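Clakent Sets Aside Money for Two More Robot Arms

After a good long winter of talking it over (and then talking it over again), the Clakent household robotics workshop has settled on its equipment plan for the coming year, and we're happy to share it with our neighbors here in Neltgate. The plan covers two new arms, spare gripper fingers with narrow tips, and a small fund for the glassware that the handling work goes through. 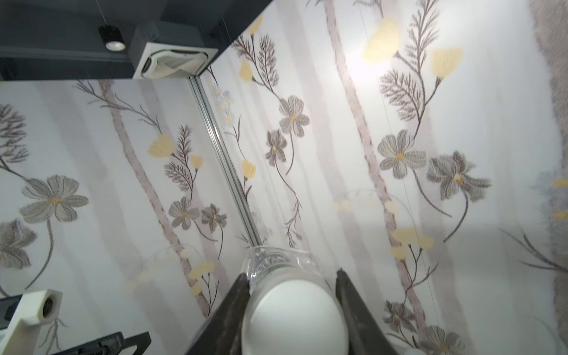
Quotes came in from Rätsep and from Trondau, and both were read with real care over a great many cups of coffee. Rätsep got the nod, mostly for its service terms, which run three years and include 4 visits for adjustment and repair. The arms take up 73 percent of the budget, and what remains goes to fingers, cables and training for the folks who will be using them. Orders go out in February, and we can hardly wait!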